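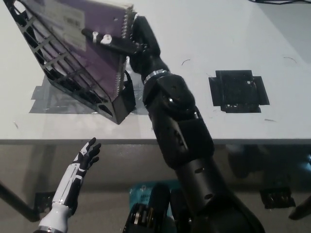 Figure 4. A marked tabletop. A black-and-purple case is held at a tilt above a grey translucent mat; a black square marker lies on the white surface to the right.

4.2 Marks, mats and where things are supposed to go

Work surfaces in small repair and assembly rooms are rarely left to speak for themselves. Of the 69 surfaces in our survey, most carried at least one mark whose purpose was to tell a person where to put something down. We logged 122 such marks across the six sites and sorted them by form: outlines, filled patches (mats, films, sheets of paper), point targets, and written instructions. The last group was the smallest and, judging by what was stacked on top of it, the least read.

Figure 4 shows two of these forms on one table. The grey mat is a filled patch. It claims an area, and its dark edge makes the limits of the claim fairly plain. The square of dark tape to its right, with tabs extending from each side, is a point target. It fixes a position and says little about how much room the object there may take up. We coded the two separately even when they shared a table, a decision that cost us one full recount at the Storkent site and some goodwill between coders.

Patches have a practical weakness. An object brought in from above shades its own destination, and the last stage of placement is done by memory or by feel. The mat in Figure 4 is partly in shadow while the case is still in the air. Participants at Willska dealt with this by leaning sideways to look under whatever they were holding, a posture the local safety handbook does not recommend and every participant used. At Cârstea the mats had been cut larger than the parts they were meant for, which made placement quick and made the mats nearly useless as a guide to alignment.

Tilt adds a further difficulty. A rectangular case held at a steep angle gives the eye several edges to choose from, and the one nearest the table is often the wrong one to line up. Participants asked to set down a box "square to the mat" began with the lowest edge, then rotated the box until the rest agreed – or until they had stopped caring, which we coded as agreement.

We had planned to treat the bare parts of each surface as blank. This did not survive the first site. White tabletops in particular record a great deal that was never intended as a mark: the table in Figure 4 has a faint grey scratch to the right of the tape square and two thin, dark, hair-like strands. Our first coding sheet had no category for hair. The revised sheet has one, called "incidental", and it grew faster than any other. Coders working from photographs at Prukach twice logged a strand as a worn pen line, and one scratch was entered as a deliberate boundary with a confident note on its meaning.

We therefore required a mark to meet two conditions before it was counted: a person who used the surface could say what it was for, and a second person, asked separately, gave a compatible answer. The rule was applied to all sites, including the two already coded. Marks that failed the second condition are listed in Appendix B together with both explanations.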